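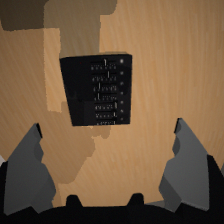

wrist cam view in sim, fingers open, slider box on the wood table

Search this board Advanced Search Go

Arm + gripper for a slider panel cell, what am I forgetting in the budget?

pascual_bench
Need to get a number in by Wednesday and I'm behind. Plan is one small arm, parallel gripper, table, pushing sliders on a control panel all day. Sim is done enough to show people. Now I have to buy real stuff and I've never had to price one of these.

So far: arm quote from Gendik, gripper quote from Ondale, table we build. Controller is in the arm price. What else eats money?

tollgate88
Spares. Fingers esp. Order 3 sets with the gripper, they always take longer to come seperately.

Also cables. Everyone forgets cables.

mudroom
Mounting plate. Ask Gendik if their flange matches the Ondale bolt pattern. Ours didn't and the adapter was 119 plus shipping, and a week sitting around waiting on it.

pascual_bench
Ok good, adding spares and adapter. Ondale wants 1,250 for the gripper w/ the standard fingers. Fair?

kettle_n_rye
Fair for the gripper. But why a gripper at all?? You're pushing sliders. Get a peg on the flange and a spring behind it, save the whole 1,250.

tollgate88
disagree. Peg is fine til somebody asks for the next panel with knobs on it. Then you buy the gripper anyway and pay for install twice.

kettle_n_rye
"somebody might ask" is how a budget doubles. Buy for the job you have. Peg now, leave a line for the gripper next year.

pascual_bench
Boss already said knobs are coming so gripper stays. I hear you tho.

Closer view from the same setup, look at how much of the panel the fingers hide:

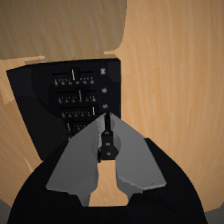 fingers down by the panel, left one over the lower right part of it

mudroom
yeah that's your problem right there. Left finger is sitting on top of the lower rows. If the only camera is on the wrist you can't read the scale you're trying to set. Budget a second camera on a post, off to the side. And narrower fingers if Ondale sells them.

tollgate88
+1 second camera. And LIGHTS. You've got a big shadow on the upper left of the table in that one. In the first one it's up and left of the panel. Real room will be worse w/ windows.

pascual_bench
Shadow in the first one is the arm itself. Didn't think of it as a money thing but I guess it is

tollgate88
It is. Two bar lights, diffusers, a bracket for each. Not a lot but put it on the sheet or you'll be begging for it in November.

kettle_n_rye
Second camera I don't agree with. More calibration, more to bump. Longer fingers gets the palm back away from the panel and costs way less. Try it in sim first, that's free.

mudroom
Longer fingers still taper up from a wide base, still cover stuff. He can try it. I'd keep the camera line in the request and cut it later if its not needed. Easier than adding.

sprocket_dad
Has anyone used the Pustulex fingertips? Thinking of them for sliders, heard the pads peel.

mudroom
Used a set for one job. No peeling but that was light work. Wouldn't plan a whole year on one pair.

sprocket_dad
thx. Also OP get the panel itself on the list. More than one. Sliders wear out if a robot is running them all shift and you will snap a knob at some point learning the force limits.

pascual_bench
Oh man, panels. Had one down. Making it 3.

List now: arm, gripper, adapter, spare fingers, cables, side camera + post, bar lights, panels. Install I have at 19 hours, us doing it.

tollgate88
19 is low. You'll burn that on camera calibration and arguing about the adapter. Double it.

kettle_n_rye
19 is ok if you skip the second camera :)

pascual_bench
lol. Going in with the camera and more hours. Will run the longer fingers in sim tonite and post what the view looks like before I send the Ondale order.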